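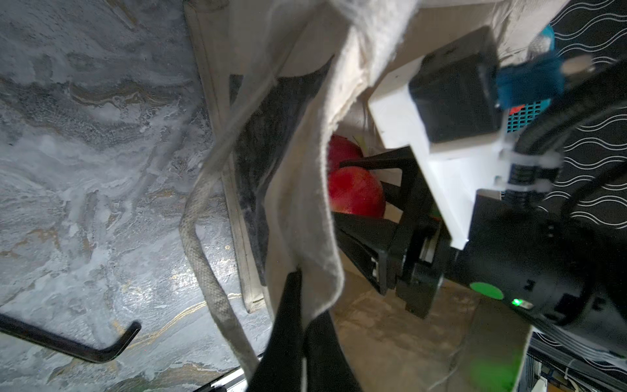
Canvas tote, marbled surface. Starting a thread on how I do groceries now.

1/ I switched to one big shop every 2 weeks in October. Before that I was stopping at a store on the way home most nights and buying whatever looked good when I was hungry. Posting what changed in case it helps someone.

2/ I live in Irkumlow. The nearest real supermarket is Van Beek, out past the rail yard. There is also Asanetti, a small Italian grocery I can walk to. Prices at Asanetti are higher on most things but not all of them. Canned tomatoes and dried beans are cheaper there. Bread too, after 5 pm.

3/ First big shop came to $252. That looked bad at the register. It included a lot of things I won't buy again for months: rice, flour, oil, dish soap, a full set of spices. The shops after that were a lot lower. I should have spread the pantry stuff out over a few trips.

4/ The list is the main thing. I keep it in the order of the aisles at Van Beek, so produce first, then the back wall, then frozen last. When they moved the baking aisle in the spring I had to redo it. Took me one evening.

5/ A full trip takes 45 minutes door to door if I go before 9 am. Go at lunch and the checkout line alone will eat that up.

6/ Bags. Canvas for cans and jars, the thin nylon ones for bread and greens. I used to put everything in canvas and the lettuce always ended up under the beans. I wash the canvas ones cold and hang them. The dryer shrank one so much the handles don't go over my shoulder anymore.

7/ Meat gets split up and frozen the same day. I write the month and what it is on masking tape. Ground beef and ground turkey look the same frozen. I have made that mistake in both directions.

8/ Fresh vegetables are the weak spot of shopping this way. Week one is salads, peppers, zucchini, anything soft. Week two is cabbage, carrots, squash, onions, and whatever is in the freezer. Cabbage keeps longer than anything else I buy. Cut it in half and the other half is still fine days later.

9/ Milk does not make it to the end. I walk to Asanetti for a second carton in the middle. I tried freezing it. It was OK in oatmeal and bad in coffee.

10/ Someone asked about coffee. I buy Barnetti, the dark one in the paper bag, 2 bags at a time. Van Beek puts it on sale fairly often but there's no pattern to it that I can find, so I stock up when I see it.

11/ What I gave up: picking dinner at 6 pm based on mood. I miss it some nights. There's usually a frozen pizza in there for that.

12/ What I still get wrong: herbs. I buy a bunch of parsley, use a little, and find the rest black at the back of the drawer. A jar of water in the fridge helps for a few days. I'm going to try growing a pot of it on the windowsill.

13/ Replying to a few people at once: yes, I cook for one. No, I don't use delivery, the fee at Van Beek is more than my bus fare both ways. I don't have a chest freezer, only the one on top of the fridge, and it's full for the first few days after a shop.

14/ I'll post the aisle list tomorrow once I type it up. It's on the back of an envelope right now.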